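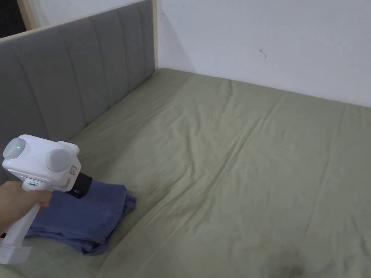
Feeding a picket line: kitchen tips from the Borley Road hall

Posted 4/23/18

When the packers at Folach first walked out over their hourly rate, I offered to "do a bit of soup", which is how these things generally begin. By the end of the first week I was sending hot food down to the gate twice a day, and by the end of the dispute I had learned more about large pans than I ever expected to. Several people have written since to ask how we managed it, mostly from the bus depot at Hughes, where it looks as though there may be a stoppage over shift pay, so I have put down everything I can remember. A good deal of it will do just as well for a school fair or a big family do.

Start with the pans. Two middling ones are far better than one enormous one, which takes an age to come to the boil and then catches on the bottom while you are chopping something else. If it does catch, don't stir. Take it off the heat, ladle the good soup gently into a clean pan and leave the burnt layer where it is. A peeled potato dropped in afterwards will do nothing whatever for the taste, whatever your aunt says, but a squeeze of lemon sometimes helps.

Red lentils are your friend. They need no soaking, they thicken everything and they fill people up. I use 400 grams with a couple of big onions, a few carrots and a tin of tomatoes for a family-sized pan, and multiply from there. Go gently with the salt when you multiply, though - put in half of what the sums tell you and taste it before adding more. Leave out the meat altogether and put a dish of cooked sausages alongside for those who want them. You will have far fewer questions at the gate, and only one pan to explain.

Rice I would avoid. It goes to glue in a flask and it is risky stuff to keep warm for hours. Barley holds up beautifully, and so do small pasta shapes if you cook them separately and tip them in at the last minute.

Fill your flasks with boiling water and leave them for ten minutes before the soup goes anywhere near them. Then empty them, fill them right up to the top with soup that is properly piping, and screw the lids down at once. Ours were the big catering sort with a tap, lent by the Fillis tea rooms, and the taps want taking apart and scrubbing every single evening. An old baby-bottle brush is just the thing. If a flask smells of last week, put in two spoonfuls of bicarbonate of soda, top it up with hot water and leave it overnight with the lid off.

Tea is simpler than you'd think. Make it strong in a big pot, take the bags out after 6 minutes and let people add their own milk. Tea with the milk already in goes grey and sad by mid-morning. Bring sugar in a screw-top jar (paper bags and drizzle do not mix) and tie the spoon to it with string.

Bread should be buttered the night before, put together in pairs with the buttered sides facing, and packed back into its own wrapper. On our busiest morning we had 61 people at the gate and not one dry slice. Flapjack travels better than cake, and wants cutting while it is still a little warm in the tin.

Ask everyone to bring a mug from home with a strip of masking tape on the bottom and their name in biro. I had 23 left over at the end, all the same, and they are in a box under the hall stage if any of you recognise the sound of that.

For December mornings, or any cold ones, wrap the flasks in old towels inside a lidded cool box. It keeps heat in every bit as well as it keeps heat out, and you can sit on it while you wait for the early shift to come by.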